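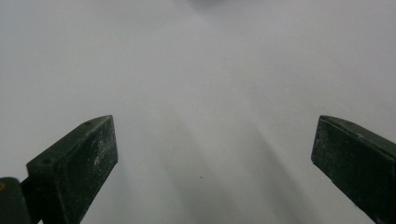

Our hand-held demonstration project has finished its first full season, and I've been itching to write it up for the newsletter! If you haven't dropped by the Erby workshop since May, the short version is that we've stopped steering the arm with a joystick for most jobs and started showing it what we want with a gripper we carry around ourselves. You hold the thing, do the chore the way you'd normally do it, and the camera on board records the lot. The fingers are plain boxy ones, dark green going on black, with flat squared-off tips, and they've picked up a fair bit of white dust and scuffing on their faces. With the jaws spread wide over a bare pale surface, the two tips sit well apart on either side of the view, and that's pretty much what the learning software gets to look at for the whole of a demonstration. No overhead camera, no view of the rest of the bench.

It takes some getting used to. Your own eyes take in the entire room, so the temptation is to reach for a cup you can see perfectly well and the camera can't. We lost most of our first batch that way. The habit we teach new people now is to turn the wrist first, bring the object between the tips, pause for a breath, and only then go in. It feels terribly slow on the first morning and quite natural by the afternoon tea break.

The other thing that surprised me is how much shadows matter. Our lights are mounted behind where most people stand, so the tool throws soft grey bands down the work surface wherever it goes. Early on I wanted to get rid of them and spent a whole evening fussing with diffusers and a bedsheet. The group at Multham, who have been at this a good while longer than us, talked me out of it. Their advice was to record at different times of day, with the blinds up and the blinds down, and let the variety do the work. We've followed that and the arm seems far less fussy about where it's parked. I still have the bedsheet if anyone wants it.

So, how did we go? We've kept 2,000 demonstrations in the Sernutis collection, spread over 34 everyday tasks. Folding a tea towel, putting lids on jars, sorting cutlery, hanging a mug on a hook, that sort of thing. The mug is my favourite. We recorded 77 goes at it with different mugs and different people, left-handers included, and the first time the arm hung one up by itself there was proper cheering from the back of the workshop. Not every attempt goes so smoothly. It still can't manage the enamel mug with the skinny handle, and it has very strong opinions about teaspoons.

Remote control hasn't gone in the cupboard, either. For anything heavy, or anything where you'd rather keep your fingers clear, we still drive the arm with the Alipour leader handles. They're slower, and you don't get the feel of the object through your hand, but every movement you record is one the arm can definitely make. With the hand-held tool it's easy to twist your elbow into a shape the robot has no hope of copying. A few of our drawer-opening demonstrations had to be binned for exactly that reason, mine among them.

A couple of housekeeping notes for anyone recording over the summer. Please give the lens a wipe before you start, and check the finger screws are snug, as a loose finger shifts the tip just enough to spoil a grasp. Start with the jaws fully open. If you drop something halfway through, keep going and pick it up again – the recoveries are some of the most useful recordings we have. And write the task name on the log sheet in full, please. I spent far too long trying to work out what "lid thing 2" was.

New recorders are very welcome, and you don't need any programming at all. If you can put away the dishes, you've got the skills. We run groups of 8 so that everyone gets a decent turn with the tool, and there's a bit of space left in the next one. Put your name on the sheet by the workshop door or reply to this newsletter. Bring a mug, the odder the better!

Posted December 13, 2023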